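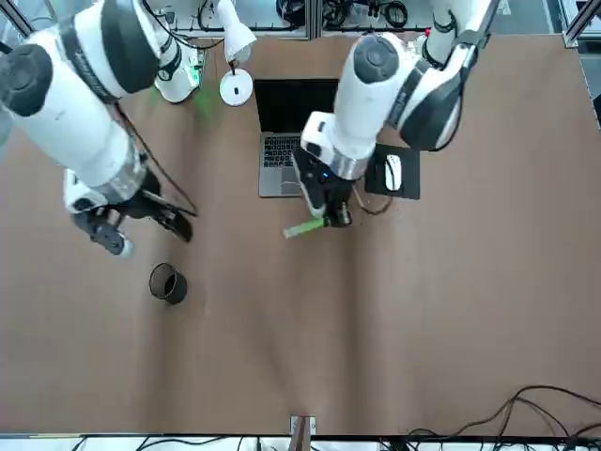
Forums > Home Workspace > Desk Surfaces > Big brown tops, show and tell

We use cookies to remember your login and keep the forum running. Accept | Settings

kettlepond
So I finally gave up on the tiny white desk and went for a huge tan-brown top, and I love it! Matte, no glare, and the streaks and creases make it look like something that gets used. Laptop open toward the back, little black cup on it, and still a ton of room. Why did I wait so long?

gravelroad76
Matte brown is the best color there is for a work table. Pale stuff shows up on it so well. I used to lose my light green pencil on my old patterned top every single day.

Evander MacRitchie
Gotta disagree on the cup. A small black one is fine for three pens, then you add scissors and a ruler and over it goes. Get something wide with some weight to it. I have a Kesen pot I paid 40 bucks for and it hasn't budged since July.

kettlepond
40 bucks for a pen pot!! I like mine small – if it's full, I put stuff away.

Evander MacRitchie
Fair, but wait till you knock it over reaching for the laptop.

tansy_b
Do the creases bother you when you write by hand? I had a Vavham mat with lines like that and my pen caught on every one. Sent it back.

kettlepond
Not really, they're faint. I put a pad under the paper for letters anyway.

gravelroad76
tansy_b, you can flatten a mat like that. Roll it the other way overnight, then stack heavy books on it. Worked great on my Espinoza one.

Evander MacRitchie
Please don't use books on a soft mat, the corners leave dents. A flat board on top spreads the weight. And leave it alone for a couple of days, overnight does nothing.

gravelroad76
Overnight worked for me!

tansy_b
Ok now I want to try again, the Grosthorpe store near me has them in brown. How deep should I go? My desk is roughly 76 cm front to back.

kettlepond
Go all the way to the front edge! Having your wrists half on, half off is so annoying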